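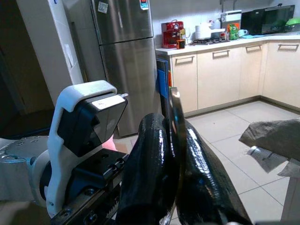

Gripper rack skipping on close — grease or no grease?

kinari_left
Fingers on our kitchen arm close fine for a while, then one side hesitates with a click like someone cracking a knuckle in church. Toothed rack under the sensor module. I've wiped it, prayed at it, and run 200 open/close cycles. Do I grease it?

Bisgaard
Dry. Always dry. Grease plus kitchen crumbs equals valve grinding paste. Brush the teeth every 100 cycles and check the rail bolts.

wutik_bench
Every 100? Do you also brush the cat between meals? I do mine every 300, with a thin smear of light grease, wiped back off. It's been going since December.

Bisgaard
And it sounds like it.

Kylie Hinds
Before you two get married: check that the rail is seated flat. Ours clicked for 2 weeks and the fix was backing the bolts off, pushing the rail home and tightening them a bit at a time from the middle out. Re-zero the fingers afterward or it will crush the first cup it meets.

kinari_left
Backed off the bolts. One was finger tight, and I'm fairly sure the finger was mine. Reseated, re-zeroed, no click in 200 cycles. Left it dry for now.

Bisgaard
Correct.

wutik_bench
See you when it squeaks.

kinari_left
Does the sensor need redoing too, or just the zero?

Kylie Hinds
Only if you moved the housing. If you did — yes, sorry, all of it.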